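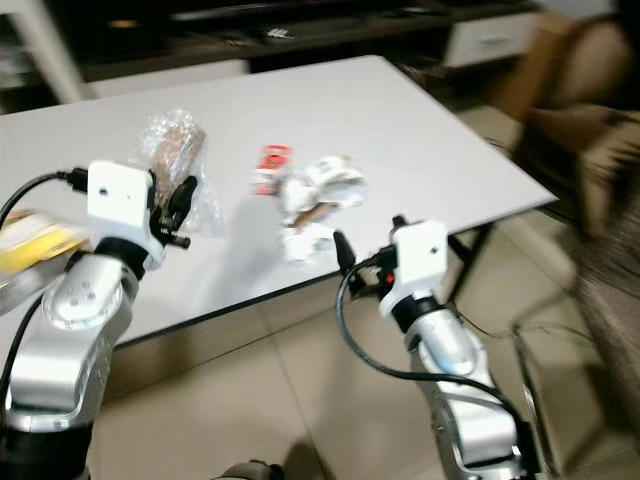
May, half past ten at night

I can't sleep so I'm writing, because the choir sang the whole Cirnemo through tonight without stopping! All of it! Even the fast part in the middle where the altos usually fall off a cliff (me included, me especially). We've been at that piece since winter and I'd stopped believing it had an ending.

Gianni took it slower than last time, and what a difference. I could hear the tenors under us for once. At the change of key he just lifted his eyebrows and in we came, and my arms went cold all the way down. I sang the high phrase on one breath. I've been practicing that in the car on the way to work, with people staring at me at the lights, and I don't care one bit.

The new folders are here too, dark green with a proper strap for the hand. Mine is number 211, which I love for no reason at all.

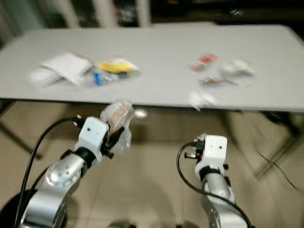 Will I be ready for the Endgate concert? I think so, if I learn the last two pages by heart and quit looking down at every page turn.

Those two pages are the German ones, and my vowels are still a mess. Efe offered to record them for me slowly, word by word, and I said yes before he'd finished asking. He has such a good ear. He caught me singing "ich" like "ish" from two rows back, and he was nice about it, too.

Then we tried the encore, the little lullaby, with the lights down low and no piano. It starts on a hum and I wasn't sure we'd hold the pitch, but we came out almost exactly where we went in. Gianni checked it on the piano and laughed out loud.

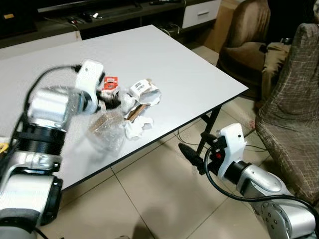 I'd like to sing that one for Mom when she visits. She used to hum something very like it over the dishes, and I'm dying to know if it's the same tune or if I've just mixed them up in my head.

To do before next time: pages by heart, black shoes reheeled, drink more water, call Mom. And stop humming the alto line at breakfast, it's only half a tune and it's driving the whole house nuts.

Okay, lights out. I've still got that key change going around in my head.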